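Teaching a robot hand from the next room

I spent an afternoon in September at Virkik, the small outfit on the second floor of the old Bedlow building, and came away with a sore wrist and a new respect for thumbs. They're collecting demonstrations for a kitchen helper, and for now all of it happens in simulation. A person puts on a tracking glove, looks at a screen and moves. The robot on the screen moves along. Every try gets saved, and the saved tries are what the robot learns from later.

Panya Onsri runs the sessions. She handed me the glove, told me to keep my elbow loose and warned me that the first few tries would be ugly. She was right! I went in with my wrist bent the wrong way, knocked into the counter twice and had to be reset both times (there's a foot pedal for that, and I got very familiar with it). The task sounded easy enough when she read it off the sheet: reach for the bottle, get the fingers on one side and the thumb on the other, pick it up, stand it upright.

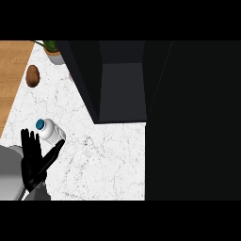 The simulated hand with its thumb close to the tipped-over bottle on the marble counter.

What makes it hard is that you can't feel anything. The glove tracks your fingers but doesn't push back, so you're judging the gap by eye, and when the bottle is lying down you have to decide early which end you're going for. I kept heading for the cap. Onsri likes people to aim for the middle of the body and close slowly, and she'd like them to stop and back off if the thumb gets there too soon. She told me those little corrections are worth keeping. If every demo is smooth, the robot never sees how a person gets out of a bad approach, and then it doesn't know what to do with one of its own.

So the messy tries stay in, up to a point. Anything where the operator gives up gets tossed, and so does anything where the tracking jumps. The rest goes to a reviewer who marks where the reach ends and the grasp begins. Virkik has more than 2,000 saved tries of the bottle task so far, recorded by 6 operators, and Onsri says she can tell who did which one just from how they bring the thumb in. I believe her – mine would be the ones that wobble.

I asked why they don't just script it. You know where the bottle is in a simulator, after all, down to the last decimal. She said they did try that with Oddsson, their first planning tool, and it was fine as long as the bottle stood up straight in an open spot. Tip it over and turn it a bit, put a few other things on the counter, and the rules piled up faster than anyone wanted to write them. A person showing it by hand handles all of that without thinking. I can report that a person showing it by hand also gets tired. Sessions are 20 minutes long, and I was glad when mine ended.

By the last stretch I'd gotten better at coming in low and leaving the thumb wide until I was ready to close it. I still rushed. Onsri pulled up some reaches on the big monitor and went through them with me at half speed, mostly pointing at the space between thumb and bottle and asking what I'd do next.
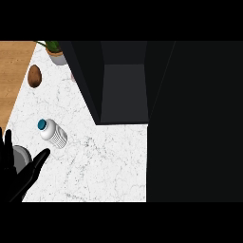

What comes next

The team will move on to the real arm, which they call Maten, once the bottle task is done. They've set aside 4 weeks for that. Onsri expects the first days to go mostly to matching the glove to the real fingers, and she's looking for a few more people to sit sessions in the evening, left-handers especially. I've put my name down for another go.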